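Clukbridge Repair and Assembly Workshop
Automation at the Bench: Second Progress Report to the McKinnon Fund
Period ending August
Prepared by Tülin Bozkurt, workshop manager

1. Where the project stands

The grant pays for two robot arms at the small-parts bench and for the staff time needed to bring them into daily use. Both arms are in place. The first has handled tool delivery since the start of the period. The second, which shares the bench with it, came into use about halfway through and is still being taught its jobs.

By the end of August the bench had put 2942 tool moves through the arms, counting any pick-up and set-down of a hand tool as one move. The target in the application was 2000. Most of the moves were screwdrivers. Pliers and hex keys were tried and put off until the next period, as the grips kept turning in the fingers.

The work has not made the bench faster. Time per finished unit is the same as it was in the spring. We said in the application that we expected a gain in the first year, and I would now put that in the second.

2. Changes for staff

No one has lost hours. Five people work at the small-parts bench and all five are still there. What has changed is how their day is split.

Before the arms, each assembler kept their own tools and cleared them at the end of the shift. Now the tools in use go into shared trays and the arms sort and return them. Chaltu Alemayehu and Yiğit Sezer take turns as the person in charge of the arms, one in the morning and one after the 1 p.m. break. The job includes starting the arms, stopping them when a tool is gripped badly, and writing up each stop. It was meant to take an hour a day. It takes closer to three, and their assembly work has been cut to match.

Chaltu asked for the extra duty to be shown in the pay grade, and this was agreed in July. Yiğit would like to go back to full-time assembly once a third person is trained. Heino Ots has started that training.

Two complaints were raised at staff meetings. The first was about shared tools. Several people had handles they were used to and did not want them in a common tray. We let each person keep one driver of their own, marked with tape, which the arms leave alone. The second was about noise, and was fixed by moving the air compressor into the hall.

3. Safety

There were no injuries. There was one near miss, when an assembler reached into a tray to pick out a dropped screw while an arm was on its way down. The arm was stopped by hand. The rule now is that trays are cleared only with both arms parked, and the stop button has been moved to the front of the bench where it can be reached sitting down.

Heino also wrote a one-page sheet on pointed tools, which is taped up beside the bench.

4. Work on tool placement

Most of the stops in the log were for drivers let go too high or at a poor angle, so that they bounced or rolled against the wall of the tray. Umut Tuncer from Griltorgate, who supplies our programming support, spent 39 hours on this with Chaltu and Yiğit. The main changes were:

- A slower last stretch of the descent.
- Tip first, with the driver at a slant, toward the middle of the tray.
- Trays emptied before each placement run, so that tools do not land on one another.

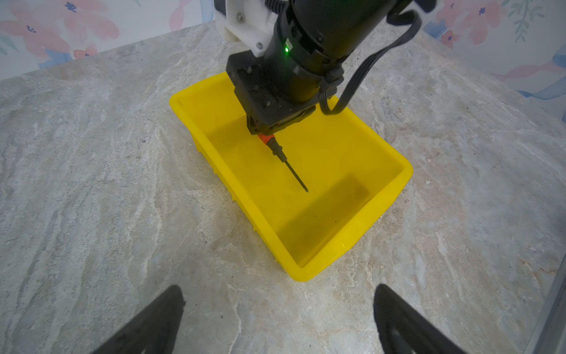 5. Spending

Equipment is fully spent and came in on budget. Programming support is over, mainly because of the work described in section 4. Staff time is under, as Heino's training began late. I ask the Fund to let us move 40 hours of unspent staff time to programming support. The total does not change.

The Zulton tray liners listed in the application were not bought. We have not needed them so far and will return the money if that is still the case at the end of the year.

6. Next period

- Finish training Heino, and move Yiğit back to assembly if he still wants it.
- Try pliers again with new finger pads.
- Start timing finished units weekly, split by morning and afternoon.
- Hold a staff meeting on whether shared trays should be extended to the second bench. Staff have asked for a vote on this and they will get one.

The next report will include the full stop log. Questions on this one can come to me at the workshop office.

Related documents
First progress report: installing the arms
Original application and budget
Staff meeting notes, small-parts bench
Bench safety sheet: pointed tools

Clukbridge Repair and Assembly Workshop | Contact the office | Back to top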